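Clorkwood Egg Print Comforter, double - review

Bought in August, reviewed Sunday, November 22, 2020

I bought this for my daughter's room after the old duvet finally gave up at the seams. She picked the pattern. I picked the size and paid the 42 pounds, plus delivery. Clorkwood is a shop I had used once before, for towels, so I had some idea of what I would get.

It arrived folded very flat in a plastic bag and took a full day to puff up. The label says to shake it out and leave it on the bed, so I did that. There was a slight smell from the packaging which had gone by the second evening.

The filling is light. In summer that was fine, but by the end of October we had added a blanket underneath. If your bedrooms are cold I would not count on this alone. It is also a bit wider than our old one and hangs well down the side of the bed, which she likes and I don't, as the room has a tiled floor and the hem picks up dust.

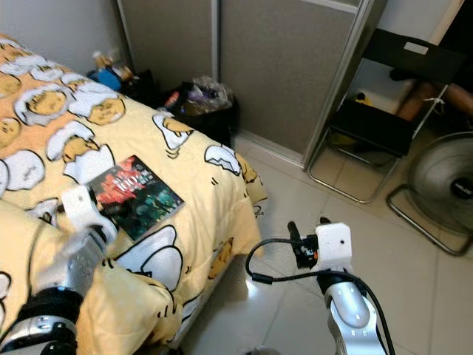 The egg print comforter on the bed, with a book left on top.

The colour is a pale yellow, softer than it looked on my phone. The print is cartoon eggs, golden-orange yolks with little dark eyes lying about in their cracked shells. They are not all the same size and in places they overlap, so it looks busier than the small sample on the website. I have got used to it. If you want something calm, look elsewhere in the range.

Washing: I have done it at 28 minutes on the quick cycle, which was not enough, and on the normal cycle, which was. It only just fits our machine. No fading so far. The filling did clump in two corners after the second wash and I had to work it loose by hand while it was still damp. Drying indoors takes a good day and a half.

It does crumple. Sit on it once and it stays rumpled until someone pulls it straight, and I have stopped bothering before school.

The stitching has held up apart from one loose thread near a corner, which I snipped. I emailed the shop to ask about a matching pillowcase and had an answer from Jhair Nina the next day - they don't make one, but a plain yellow is due back in stock.

Good: soft, light to carry, colours have lasted, the child is happy.
Less good: thin for winter, clumps in the wash, creases easily.

Four stars. I would have paid a little more for a thicker filling.

Rania Chraibi, Nendley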